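The Case for the Clear Bin

By Kinga Kozma
2023-05-14 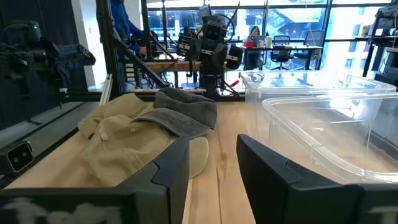 Two caps and a pair of clear plastic bins on the table.

Most advice about tidying a home starts with how much you own. I think it should start with whether you can see it. A household can own a lot of things and run well, and a household can own very little and lose its keys every morning. The difference is usually the containers.

I have held this opinion since February, when my sister-in-law, Csenge Kun, moved out of the house on Szabó Street where she had lived for 12 years. I helped her pack the hall closet. It had four handsome lidded baskets on the top shelf, all the same size, all the same color. One held gloves. One held extension cords and a dog leash. One held gloves again, plus a birthday candle in the shape of a number. The fourth was full of hats. Csenge had bought two hats the previous summer because she believed she had none.

She is an organized person. She pays her bills early and labels her freezer bags. The baskets beat her anyway. You put something in an opaque basket, the lid goes on, and within a month the basket is furniture.

A clear plastic bin is ugly. I won't argue with anyone on that. It looks like a stockroom, and if you put several on an open shelf in a living room your guests will assume you are about to move. But it tells you what it holds every time you walk by. You don't have to remember and you don't have to keep a label up to date. I have yet to meet a family that changes the label when the contents change. The label says "swim stuff" and inside are batteries.

Hats are the best test of this, and caps in particular. A cap is a bad shape for storage. It doesn't fold. It won't stack well unless it goes inside another cap of the same build, and few people own caps of the same build. If you hang it, it takes a whole hook, and the hook was meant for a coat. So caps end up on the table, on the newel post, on the back seat of the car, on top of the refrigerator. A soft cotton cap falls over on its side and lies there crumpled for a week. People step around it. It isn't dirty, so it doesn't go in the wash, and it isn't put away because there is no away.

The usual answer is a rack. I owned one of those racks with clips that hang over a door. It held twelve caps and made the door impossible to close without a rattle. My husband used it for three days. After that he took a cap off in the morning and dropped it on the table at night, as he had always done. The clips asked for two hands and some attention, and a person coming through the door with groceries has neither.

An open bin asks for one hand and no attention. You drop the cap in. It may get a little out of shape at the crown, and for a faded everyday cap I can't see that this matters. If you have a good felt hat, keep it in a hatbox and ignore me.

I should give the other side, because I have heard it at length. Orsolya Kiss, who taught the evening class on household management I took at the Jukodbridge community center, disagrees with nearly everything above. Her position is that clear bins make a room restless. Every color and strap and cord is on show, and the eye never gets a rest. She prefers solid boxes and a written list taped inside the closet door. She says that a person who can't keep a list can't keep a closet either.

I think she is right about the restlessness and wrong about the list. I tried the list. It worked well until the first time I was in a hurry, and then it was wrong, and a wrong list is worse than no list because you go to the wrong box first. As for the restlessness, the fix is to put the bins behind a door. A closet is allowed to look busy.

A better objection came from my neighbor Gerardo Maglaya, who pointed out that clear plastic doesn't stay clear. It scratches, it picks up dust, and the cheap kind goes cloudy. This is true. Mine get wiped with a damp cloth when I notice I am squinting. He also said that people buy bins instead of getting rid of things. That is true as well, and I did it myself. I came home from the store with more bins than I had shelf, and for most of a spring I stored empty bins inside other bins.

So I would put some limits on my own advice. Sort first, on a table, with everything out where you can compare it. Bring the bins to the table before you start so you know how much room you have. One kind of thing goes in each bin, even if the bin looks half empty. If the caps don't fit, some caps leave, and the bin does not get bigger. Keep the lids somewhere else, or don't buy lids at all unless the bin is going to the basement. A lid is one more step, and each step is a reason to leave the cap on the table.

Size matters more than brand. A shallow bin is better than a deep one for anything you use every day. In a deep bin the top layer is in use and the bottom layer is history. I found a scarf under my caps that I had replaced the winter before.

Csenge's new place has a smaller closet. She kept one of the baskets, for the gloves, because her mother gave it to her. The hats are in a clear bin by the front door at about knee height, where her son can reach it too. He is six and has started putting his cap in there when he comes home, along with rocks.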